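The **Zadberg Press Card** is an accreditation card carried by reporters, photographers and radio people in the town of Zadberg and the farming districts around it. It is issued by the Zadberg Press Office, a small public body with rooms above the old post office, and it lets the holder sit in on council meetings, attend court hearings that are open to the press, and ask for public papers without paying the copying fee.

## Background

For many years there was no card at all. Anyone who wanted a seat at a council meeting simply gave a name at the door, and the clerk (who usually knew everybody anyway) waved them through. This worked nicely while the town had one newspaper, the *Balaskas Courier*, and a radio station, Celtum Radio, that sent the same reporter to nearly everything. As more freelancers began to turn up, the press bench filled early, and people who had driven in from the outer villages sometimes found themselves standing in the hallway with a notebook against the wall.

Cristóbal Ledesma, then news editor at Celtum Radio, wrote to the council asking for a fair and open way of sharing out the seats. His letter was read aloud at the January session and led to a long and friendly argument over who ought to count as a reporter. The rules that came out of it were generous ones - a person needed to show two pieces of published or broadcast work, and it did not matter whether they had been paid for either.

## Applying for a card

The form is a single page and can be handed in at the counter or sent by mail. Applicants attach their two samples, a portrait and the name of one editor or fellow reporter who will speak for them. In the first round 91 people applied and 79 were given cards. Most of the others were asked to come back with a second sample, and a good many of them did.

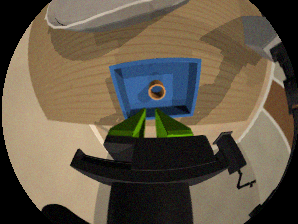
A card is good for two years and carries the holder's name, portrait and number. Numbers are never used twice, so a low one is worn with a certain pride among the older hands at the *Courier*. Card 3341 went to Ashley Catterall, a freelance writer from the village of Olto, whose reports on the district water board were later gathered into a booklet.

## Refusals and complaints

Anyone turned down may ask for the decision to be looked at again by three people who had no part in it, one of them a working reporter. A card can be taken back if it has been lent to somebody else, but the rules say plainly that it may not be taken back over anything the holder has written or said on the air. The present wording of that rule dates from 25 Nov 2023, when the council added freelance photographers and student papers to the list of those it protects.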